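Two arms, one bench: glue gun progress (and a gripe)

okeo_tom
Evening all. Finally got the right arm holding the glue gun nose down without it twisting, so I'm chuffed! It's been on the list since November. The gun is 237 g with a stick in and the wrist really doesn't like it out at full stretch, so I've dropped the speed to 62 per cent. Left arm is meant to hold the work while the right one glues, but I've not got that far yet.

hemier62
Nice. I'd still bolt the gun to a bracket and lose the gripper on that side though. Soft fingers on a trigger gun is asking for wobble.

okeo_tom
Disagree! I want it to put the gun down and pick up something else. Bracket means a one-trick arm.

Antonina Yurchenko
With Tom on this. We tried a bracket at the Trallville workshop and had it off again after 3 evenings. How are you pulling the trigger, by the way?

okeo_tom
I'm not, yet :) Plan is a little servo strapped to the handle. Got a pic from the bench: 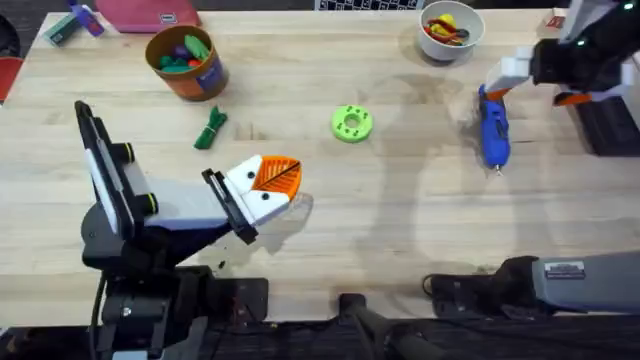
Right arm with the glue gun, left one empty. Green ring is the practice piece.

hemier62
Fair enough, it hangs straighter than I expected. Still say bracket. Where does the mains lead go once it's moving?

okeo_tom
Up and over on a bungee, about 300 mm of slack. Will report back if it snags.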